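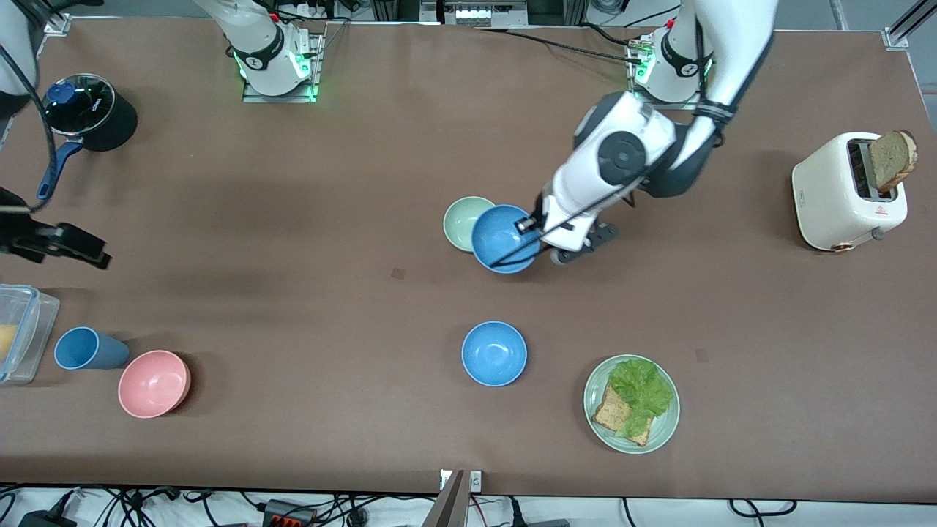 **Faizal Govindasamy**

OK so I need some help before I pull this thing apart. Two-arm bench, running the table-clearing routine, and the left gripper keeps giving up its grip partway through a lift. No error, no beep, the base rings stay green the whole time. The fingers just relax a little and whatever they're holding slides out. Plastic bowls survive that fine. A glass lid wouldn't, and I have one of those on the table.

It happened 5 times in the last 200 picks, always on the left, always on a bowl rim. The controller is a Larov and the log says "grip held" straight through every drop, so as far as the software is concerned nothing went wrong. That's the part that bugs me.

---

**buzatu_fan**

Is it the same bowl every time? And how hard are you squeezing? Thin rims are awful, you only get a tiny bit of pad on them.

---

**Faizal Govindasamy**

Blue ones, mostly. Force is at 16 on the Larov scale, same as the right arm. I ran the pink bowl and the cup with the fingers opened all the way before each approach and got no drops at all, but that was a short run so I don't trust it much.

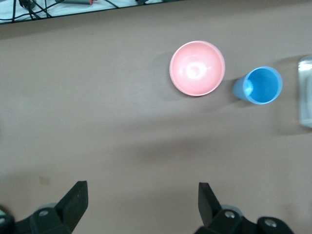
*Wrist view, fingers open, pink bowl and blue cup ahead.*

---

**Aisyah Sitompul**

I had this on a Cernau arm last August! Mine was the cable. It ran down the arm to the wrist with no slack, and every time the wrist rolled far enough it tugged on the connector and the gripper lost power for a blink. Too short for the log to catch. Put the arm in the pose where it drops things, power off, and see if the cable goes tight.

---

**nightshift_ned**

Disagree, sorry. If it lost power you'd see a dropped status somewhere, even on a Larov. I'd bet on pads. They glaze over and then a shiny bowl just walks out of them. Clean them with alcohol, or swap left and right and see if the problem moves.

---

**Aisyah Sitompul**

I never saw a dropped status on mine and I went through weeks of logs - so no, not always. Swapping pads is a good test though, and it's cheap.

---

**Faizal Govindasamy**

Did both. Pads first: cleaned them, swapped them, and the drops stayed on the left. So sorry Ned, I don't think it's that. Then I slowed the approach way down and stepped through it a bit at a time, stopping with the fingers at the near rim so I could watch the close.
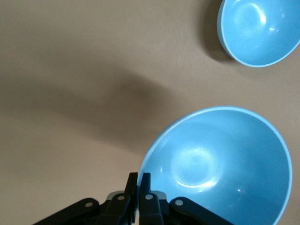 The close looked fine to me, nice and even. It's when I rolled the wrist afterward that I got 2 drops in a row, and pushing on the cable by hand (arm stopped, hand well out of the way of the fingers) made the force reading twitch. Ordering a longer Juva cable tonight.

---

**nightshift_ned**

Fair enough. I'd still change the pads while you're in there. And please move the glass lid off the table until it's fixed.

---

**buzatu_fan**

+1 on the lid. Also can you get Larov to log the force reading faster? "Grip held" when the bowl is on the table is a bad joke.

---

**Faizal Govindasamy**

Lid's coming off before the next run. I've asked about the logging, no answer yet. Will post when the cable gets here.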